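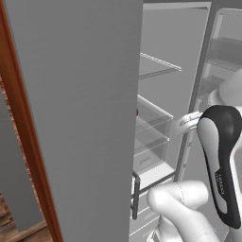
Wie lernt ein Roboter, einen Kühlschrank zu öffnen?

Eine Erklärung für Kinder ab acht Jahren
Stand: Juli 2022

Du öffnest den Kühlschrank und denkst dabei an den Joghurt. An deine Hand denkst du nicht. Deine Hand weiß schon, wo sie ziehen muss und wie stark. Ein Roboter weiß das am Anfang nicht. Er muss es lernen, und das dauert ziemlich lange.

In unserem Projekt Malorbridge üben Roboter solche Aufgaben aus der Küche. Unser Lernprogramm hat den Namen Ojo. Auf dieser Seite erklären wir, wie Ojo übt und was wir dabei herausgefunden haben.

Eine Küche im Computer

Ojo übt zuerst in einer Simulation. Eine Simulation ist eine Welt, die der Computer ausrechnet, ein bisschen wie in einem Computerspiel. Der Kühlschrank ist gerechnet, der Boden ist gerechnet, und auch der Roboter ist gerechnet. Man kann seinen weißen Arm sehen und die Hand mit der schwarzen Schale und der weißen Seite, auf der das Wort FRANKA steht. Die Hand eines Roboters nennt man Greifer. Dieser Greifer hat helle Finger, und die sind gerade an der Kante von der rechten Kühlschranktür.

Warum nimmt man nicht sofort eine richtige Küche? Stell dir vor, der Roboter zieht viel zu fest. Dann ist vielleicht das Scharnier kaputt, und jemand muss es reparieren. In der Simulation drückt man auf einen Knopf, und alles steht wieder wie vorher. Außerdem kann der Computer viele Küchen gleichzeitig rechnen. Das spart uns sehr viel Zeit.

Punkte sammeln

Ojo lernt durch Probieren. Am Anfang bewegt sich der Arm ganz ohne Plan. Er fährt in die Luft, er stößt gegen die Tür, er greift daneben. Für jeden Versuch bekommt Ojo Punkte. Kommt der Greifer näher an die Tür, gibt es ein paar Punkte. Geht die Tür ein Stück auf, gibt es mehr. Beim nächsten Versuch macht Ojo öfter das, was viele Punkte gebracht hat.

Die Forscher sagen dazu "bestärkendes Lernen". Vielleicht kennst du das von einem Hund, der ein Leckerli bekommt, wenn er sich hinsetzt. Ojo bekommt natürlich kein Leckerli. Für ein Programm sind die Punkte einfach Zahlen, die es möglichst groß machen will.

Was ist an einer Tür so schwer?

Probiere es einmal selbst aus: Öffne eine Zimmertür ganz langsam und schau dabei auf deine Hand. Sie bewegt sich auf einem Bogen! Wer nur gerade nach hinten zieht, rutscht ab oder verbiegt etwas. Der Roboter muss also den Bogen finden. Er muss auch wissen, wo sein eigener Ellenbogen ist, damit er nicht selbst im Weg steht.

Und ein Kühlschrank kann zwei Türen haben, eine links und eine rechts. Die gehen in verschiedene Richtungen auf. Was Ojo an der linken Tür gelernt hat, passt an der rechten nur spiegelverkehrt.

Unser Versuch

Wir wollten wissen: Lernt Ojo besser, wenn die Küche jedes Mal ein wenig anders ist? Dafür haben wir im Mai zwei Gruppen gemacht. In der Gruppe Travis blieb der Kühlschrank immer gleich. In der Gruppe Buleck hat der Computer nach jedem Versuch etwas geändert, zum Beispiel die Breite der Tür oder wie schwer sie aufgeht.

Jede Gruppe durfte 2000 Versuche machen. Travis war am Anfang viel schneller. Nach 800 Versuchen hat Travis seine Tür fast immer geöffnet, und Buleck hat noch oft daneben gegriffen.

Danach kam die Prüfung mit 49 Kühlschränken, die beide Gruppen noch nie gesehen hatten. Jetzt war es umgekehrt. Travis kannte nur den einen Kühlschrank und blieb oft stecken. Buleck hat deutlich mehr Türen aufgemacht - auch solche, die sehr schwer gingen. Das Üben mit Abwechslung hat länger gedauert, aber es hat bei neuen Kühlschränken geholfen.

Was wir noch nicht wissen

Eine gerechnete Tür ist keine echte Tür. Eine echte Tür hat eine Gummidichtung, die klebt ein wenig, und manchmal wackelt der ganze Kühlschrank mit. Ob Buleck auch damit gut zurechtkommt, müssen wir erst prüfen.

Kleine Wörterliste

Greifer: die Hand des Roboters
Simulation: eine Welt, die der Computer ausrechnet
Scharnier: das Teil, an dem sich die Tür dreht
Bestärkendes Lernen: Lernen durch Probieren und Punkte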